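Bring Back the Shared Laundry Room

When I moved into my building in Pistbridge, the basement had four washers, four dryers and a long folding table. Two years later the owners pulled the machines out and turned the space into storage lockers, which rent for $11 a month. Tenants were told they could apply to put a compact washer in their own kitchens. Most of us did. I think it was a mistake, and I think other buildings in town are about to make it too.

The case for a machine in every apartment is easy to state. You don't carry a basket down the stairs. You don't wait for someone else's load to finish. You can run a wash at ten at night in your pajamas. I enjoy all of that, and I won't pretend I don't.

The costs are harder to see because they are spread out. My compact washer holds less than half of what the basement machines did, so I run it twice as often. It has no dryer, so from November to May there is a rack in the living room and the windows fog up. Last winter the hose on the machine above mine let go, and the repair to my ceiling came to $600. Leonilde Henriques, who lived on the third floor for most of the time I've been here, had two leaks in one year and moved out to Birnness after the second.
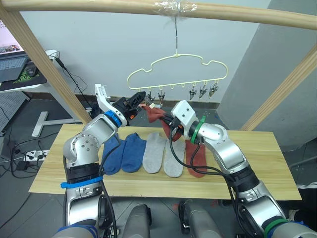
Then there is the question of space. Kitchens in older buildings were not drawn up with laundry in mind, and neither were the bedrooms. People end up sorting clothes on the bed, on the couch or on the dinner table after the plates are cleared. Sorting takes more room than washing does. Set out a couple of navy blue socks, a couple of light grey ones and a dark red one in a row, and you have already claimed a stretch of tabletop, and that's before a single shirt or towel. The old basement table could take a family's whole week. It was ugly and it wobbled at one end, and I have not had a better place to fold clothes since.

Landlords say shared rooms don't pay. Abelardo Escobar manages a building of 169 units across the river, and he kept his laundry room open when his neighbors closed theirs. He told me it covers its own costs and a little more. The machines are the large commercial kind, they get serviced on a schedule, and when one breaks there are others. He has one drain line to worry about. If every unit had its own washer he would have 169 of them, installed by whoever the tenant happened to hire.

I have heard the complaints about shared rooms and I have made a few of them myself. People leave wet clothes in the drum for hours. Someone took a bath mat of mine and never brought it back. The room was too warm in July and the light by the door flickered for an entire year. These are real problems, but they are cheap ones. A light can be fixed. A sign-up sheet costs nothing, and if a building wants to get fancy it can put a timer on the wall.

I also miss seeing people, though I don't want to make too much of it. We mostly said hello and complained about the dryers. But I knew who lived above me, and when the pipe froze one winter I knew which door to knock on. Since the room closed, three new households have moved in on my floor and I have learned one name.

The city is now reviewing its rules for apartment renovations. Under the current draft, an owner can remove a shared laundry room without offering tenants anything in its place. I would change that. Any building above a certain size that has a laundry room should have to keep it, or show that most of its tenants want it gone. New buildings should get a modest break on their parking requirement if they include one. Neither rule would stop anyone from having a washer at home.

My own building has room to put things back. The pipes are still there, capped off behind the lockers — I went down and looked. A good number of the lockers are sitting empty, and the folding table is leaning against the boiler room wall with a bicycle chained to it.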